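Print | E-mail

How to give a stuffed bear a bath

September 18, 2026

My bear Twal went 11 years without a wash – I know, I know! After a muddy February weekend in Warnley he really needed one, so I worked out a way to do it in the sink.

1. Check his seams and sew up any gaps.

2. Fill the sink with cool water and a little baby shampoo. Dunk him, squeeze gently, and don't wring (his neck will never forgive you).

3. Rinse until the water runs clear. Twal took 6 rinses.

4. Roll him in a towel and press hard, then sit him by a fan overnight.

5. Pick out something for him to wear while his fur fluffs up. An old sweatshirt sleeve makes a great bear sweater!

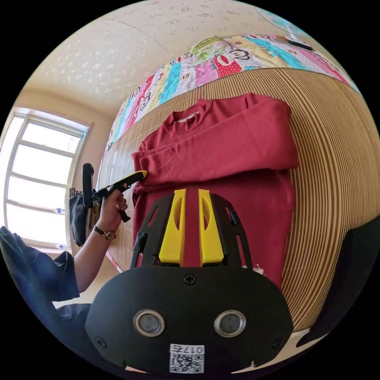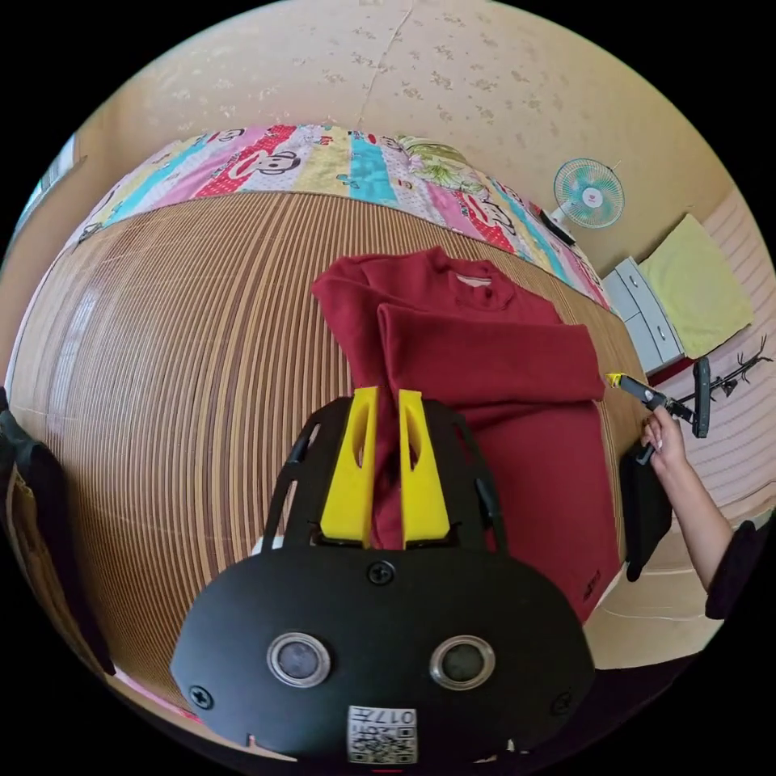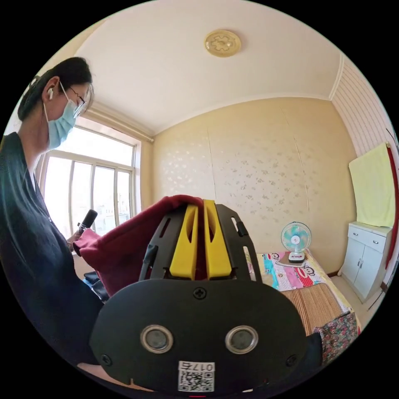 6. Brush him with a soft pet brush – ears last.

Print | E-mail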